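Home Visits Standards notes Training dates About Contact
Search this site Enter keyword Go

Visit report: the handling lab open afternoon at Benjelloun

We started at the loading entrance at 1:30 in the afternoon and signed two forms before anyone handed us a visitor pass. One was the usual site safety sheet. The other was a page on what to do if an arm stops while you are standing near it, and the short answer is nothing: stay where you are and let the station lead deal with it. I have been to a lot of these afternoons and that was the first time I was asked to sign for it.

Benjelloun opened the lab to members in May. Our group was small, mostly people who write or check work instructions for a living. I went because we are revising our own rules for arms that handle soft packaging, and the present version is thin. It says plenty about guarding and very little about what the arm is holding.

Ismail El-Sayed runs the floor and took us around. He began with the station rulebook, which they call the Grullis sheet. It has been through 4 revisions and is now down to one page, front and back. The first version had 90 separate rules. People signed it and did not read it, he told us, so they cut it to what an operator needs at the bench and moved the rest into a binder.

The parts I copied down:

- The bench is cleared to the ruler before a session starts. Nothing is left on the scale, and it is wiped at the start of each shift.
- Fingers are opened fully and held clear of the bench before anyone reaches in. Stopping the program does not count as clear.
- Sleeves and plastic covers on the arm are checked for splits at the start and at the midday break. A split cover means the station stays off until it is changed.
- Bags are handled empty or with a soft filler. No glass, no liquids, no sharp corners.
- Any torn piece of packaging near the fingers is removed by hand with the arm locked, and written in the log.
- Labels and warning signs stay readable. If a cover or a bag hides one, it gets moved.

The rule on torn pieces got the most questions. Printed shopping bags shed bits when they are pinched over and over, and a scrap between two finger surfaces changes the grip enough to spoil a run. It can also work its way into a joint. Their log had 530 bag handling runs in it on the day we visited, and 493 of those were signed off with no note against them. Ismail was careful to say that a note does not mean a fault. Most of the notes are somebody writing that they stopped to clear a scrap.

After that we went to the station by the windows.

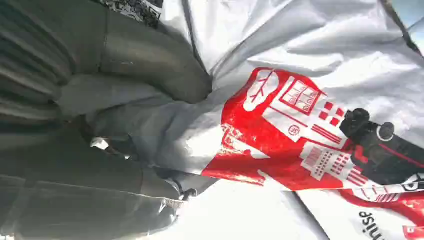
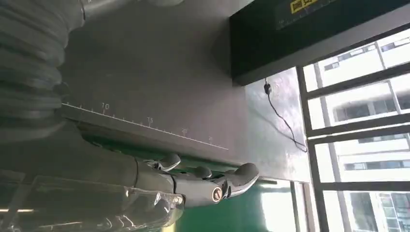
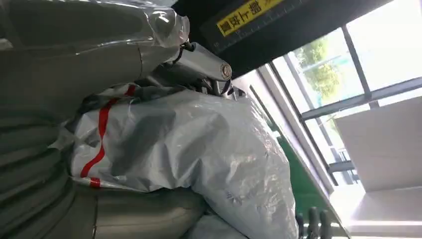

Bag handling station at Benjelloun. First picture: the gripper on a printed bag. Second: fingers open over the edge of the bench, by the ruler. Third: the arm in its clear wrap, with a bag below the joint.

Two things about the setup are worth passing on. The first is the ruler along the front edge of the bench. I had expected it to be there for measuring the work, and they do use it for that, but the main purpose under the sheet is to have a fixed line that everybody can point to. "Clear to the ruler" is easier to check than "clear the work area." We use the second wording at Grevatport and I have heard three different readings of it from three people on the same shift.

The second is daylight. The windows are large, and white plastic in strong sun is hard on any camera. The red and white bag in the first picture is a fair case, with parts of the plastic nearly white from glare. The sheet has no rule for this at present. Gijs Lambrechts, who came with the Celent party, asked whether a blind should be required. Ismail said they had talked it over and decided to record the light at the start of each session instead - bright, mixed or dull - and leave the window alone, as the places where these arms will work have windows too. Gijs did not agree and the two of them went on about it for some time. I can see both sides. For a training record I would accept the note in the log. For an acceptance test I would want the blind.

We also talked about covers. Clear wrap keeps dust and fibers off the arm and lets you see the joints, but it creases, and a loose crease close to the fingers can get caught. Their rule is that wrap is taped back behind the last moving joint and trimmed, and the person who fits it initials the tape. I asked how often it is replaced. There is no set interval, only the two daily checks. I would like to see an interval written down, even a long one.

The afternoon ended with coffee and a half hour at a whiteboard going through wording. I have a copy of the Grullis sheet, and Benjelloun is happy for members to borrow from it as long as the revision number is kept on the page. My draft changes for our own rules are:

1. Replace "work area" with a marked line on every bench.
2. Add the cover check, twice a shift.
3. Add the scrap rule as it stands.
4. Add a light entry to the session log.

Comments on the draft should go to the standards inbox before the next meeting. Parking at the site is tight, so if you are booked on the second visit, use the lot behind the loading entrance and bring closed shoes.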